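Notes on preparing files for the Minmont open call

4 March 2018
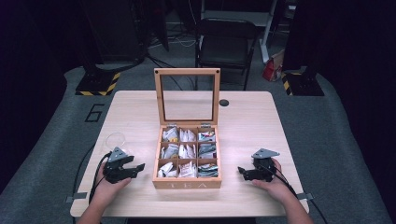 The Minmont arts center has put out its spring open call, and I spent most of the weekend getting a submission into the shape they ask for. The theme is "Public Record," meaning work that responds to town business: hearings, notices, zoning maps, minutes. My series uses scanned legal notices from the local paper, enlarged and printed in two colors. The concept took an evening. The files took much longer, so these notes are mostly about files.

The call allows up to six works per artist. Each work needs one full view and one detail. The upload form accepts JPEG only, sRGB, with the long side no larger than the limit printed in the guidelines. The form does not resize anything. It rejects an oversized file with a general error message and clears the other fields on the page, including the statement. Write the statement in a text editor and paste it in at the end.

I photographed the prints flat, with two lamps at 45 degrees and the camera on a copy stand. My older lamps left the left side of the sheet slightly warmer than the right, and the difference was plain on the uncoated stock. Replacing both bulbs with the same model from the same box fixed it. I shot a gray card at the start of each set and once more at the end. The two readings matched closely enough that I applied one correction to everything.

The paper is Kirska, the heavier weight, in the natural white. It has a slight tooth that holds the black well but breaks up fine type. Newspaper notices are set very small, and at an enlargement of 125 percent the letters still filled in. I went up in steps and stopped where the counters in the lowercase "e" stayed open. That meant cropping some notices to a single paragraph. I left the case numbers in and took out the street addresses of private homes.

The second color gave more trouble. I wanted the red of a posted hearing sign, and the first mix came out closer to brick. Temba makes a transparent base that I cut the ink with, and at 50 percent it was too weak over the black. I ended up with far less base and a slower drying time. Leave the sheets on the rack overnight before stacking. I lost one to offset by not doing this.

The statement has a limit of 125 words. Mine was over twice that in the first draft. I removed the history of the newspaper and the paragraph on typefaces, and kept the part that says where the notices came from and how they were chosen. Captions go in a separate field, in the order title, year, medium, size. Sizes are height before width, in inches.

Selected work hangs in the front gallery in April, then part of the show moves to the library in Namis. The loan form covers both sites, but the insurance value has to be entered for each work separately, and the form will not accept a zero. Framing is up to the artist. D-rings only — no sawtooth hangers, and the wire must sit below the top edge of the frame.

I still have to reshoot the detail view of the fourth print, where the focus fell on the deckle edge. After that I will upload the set and mail the signed loan form, which they want on paper.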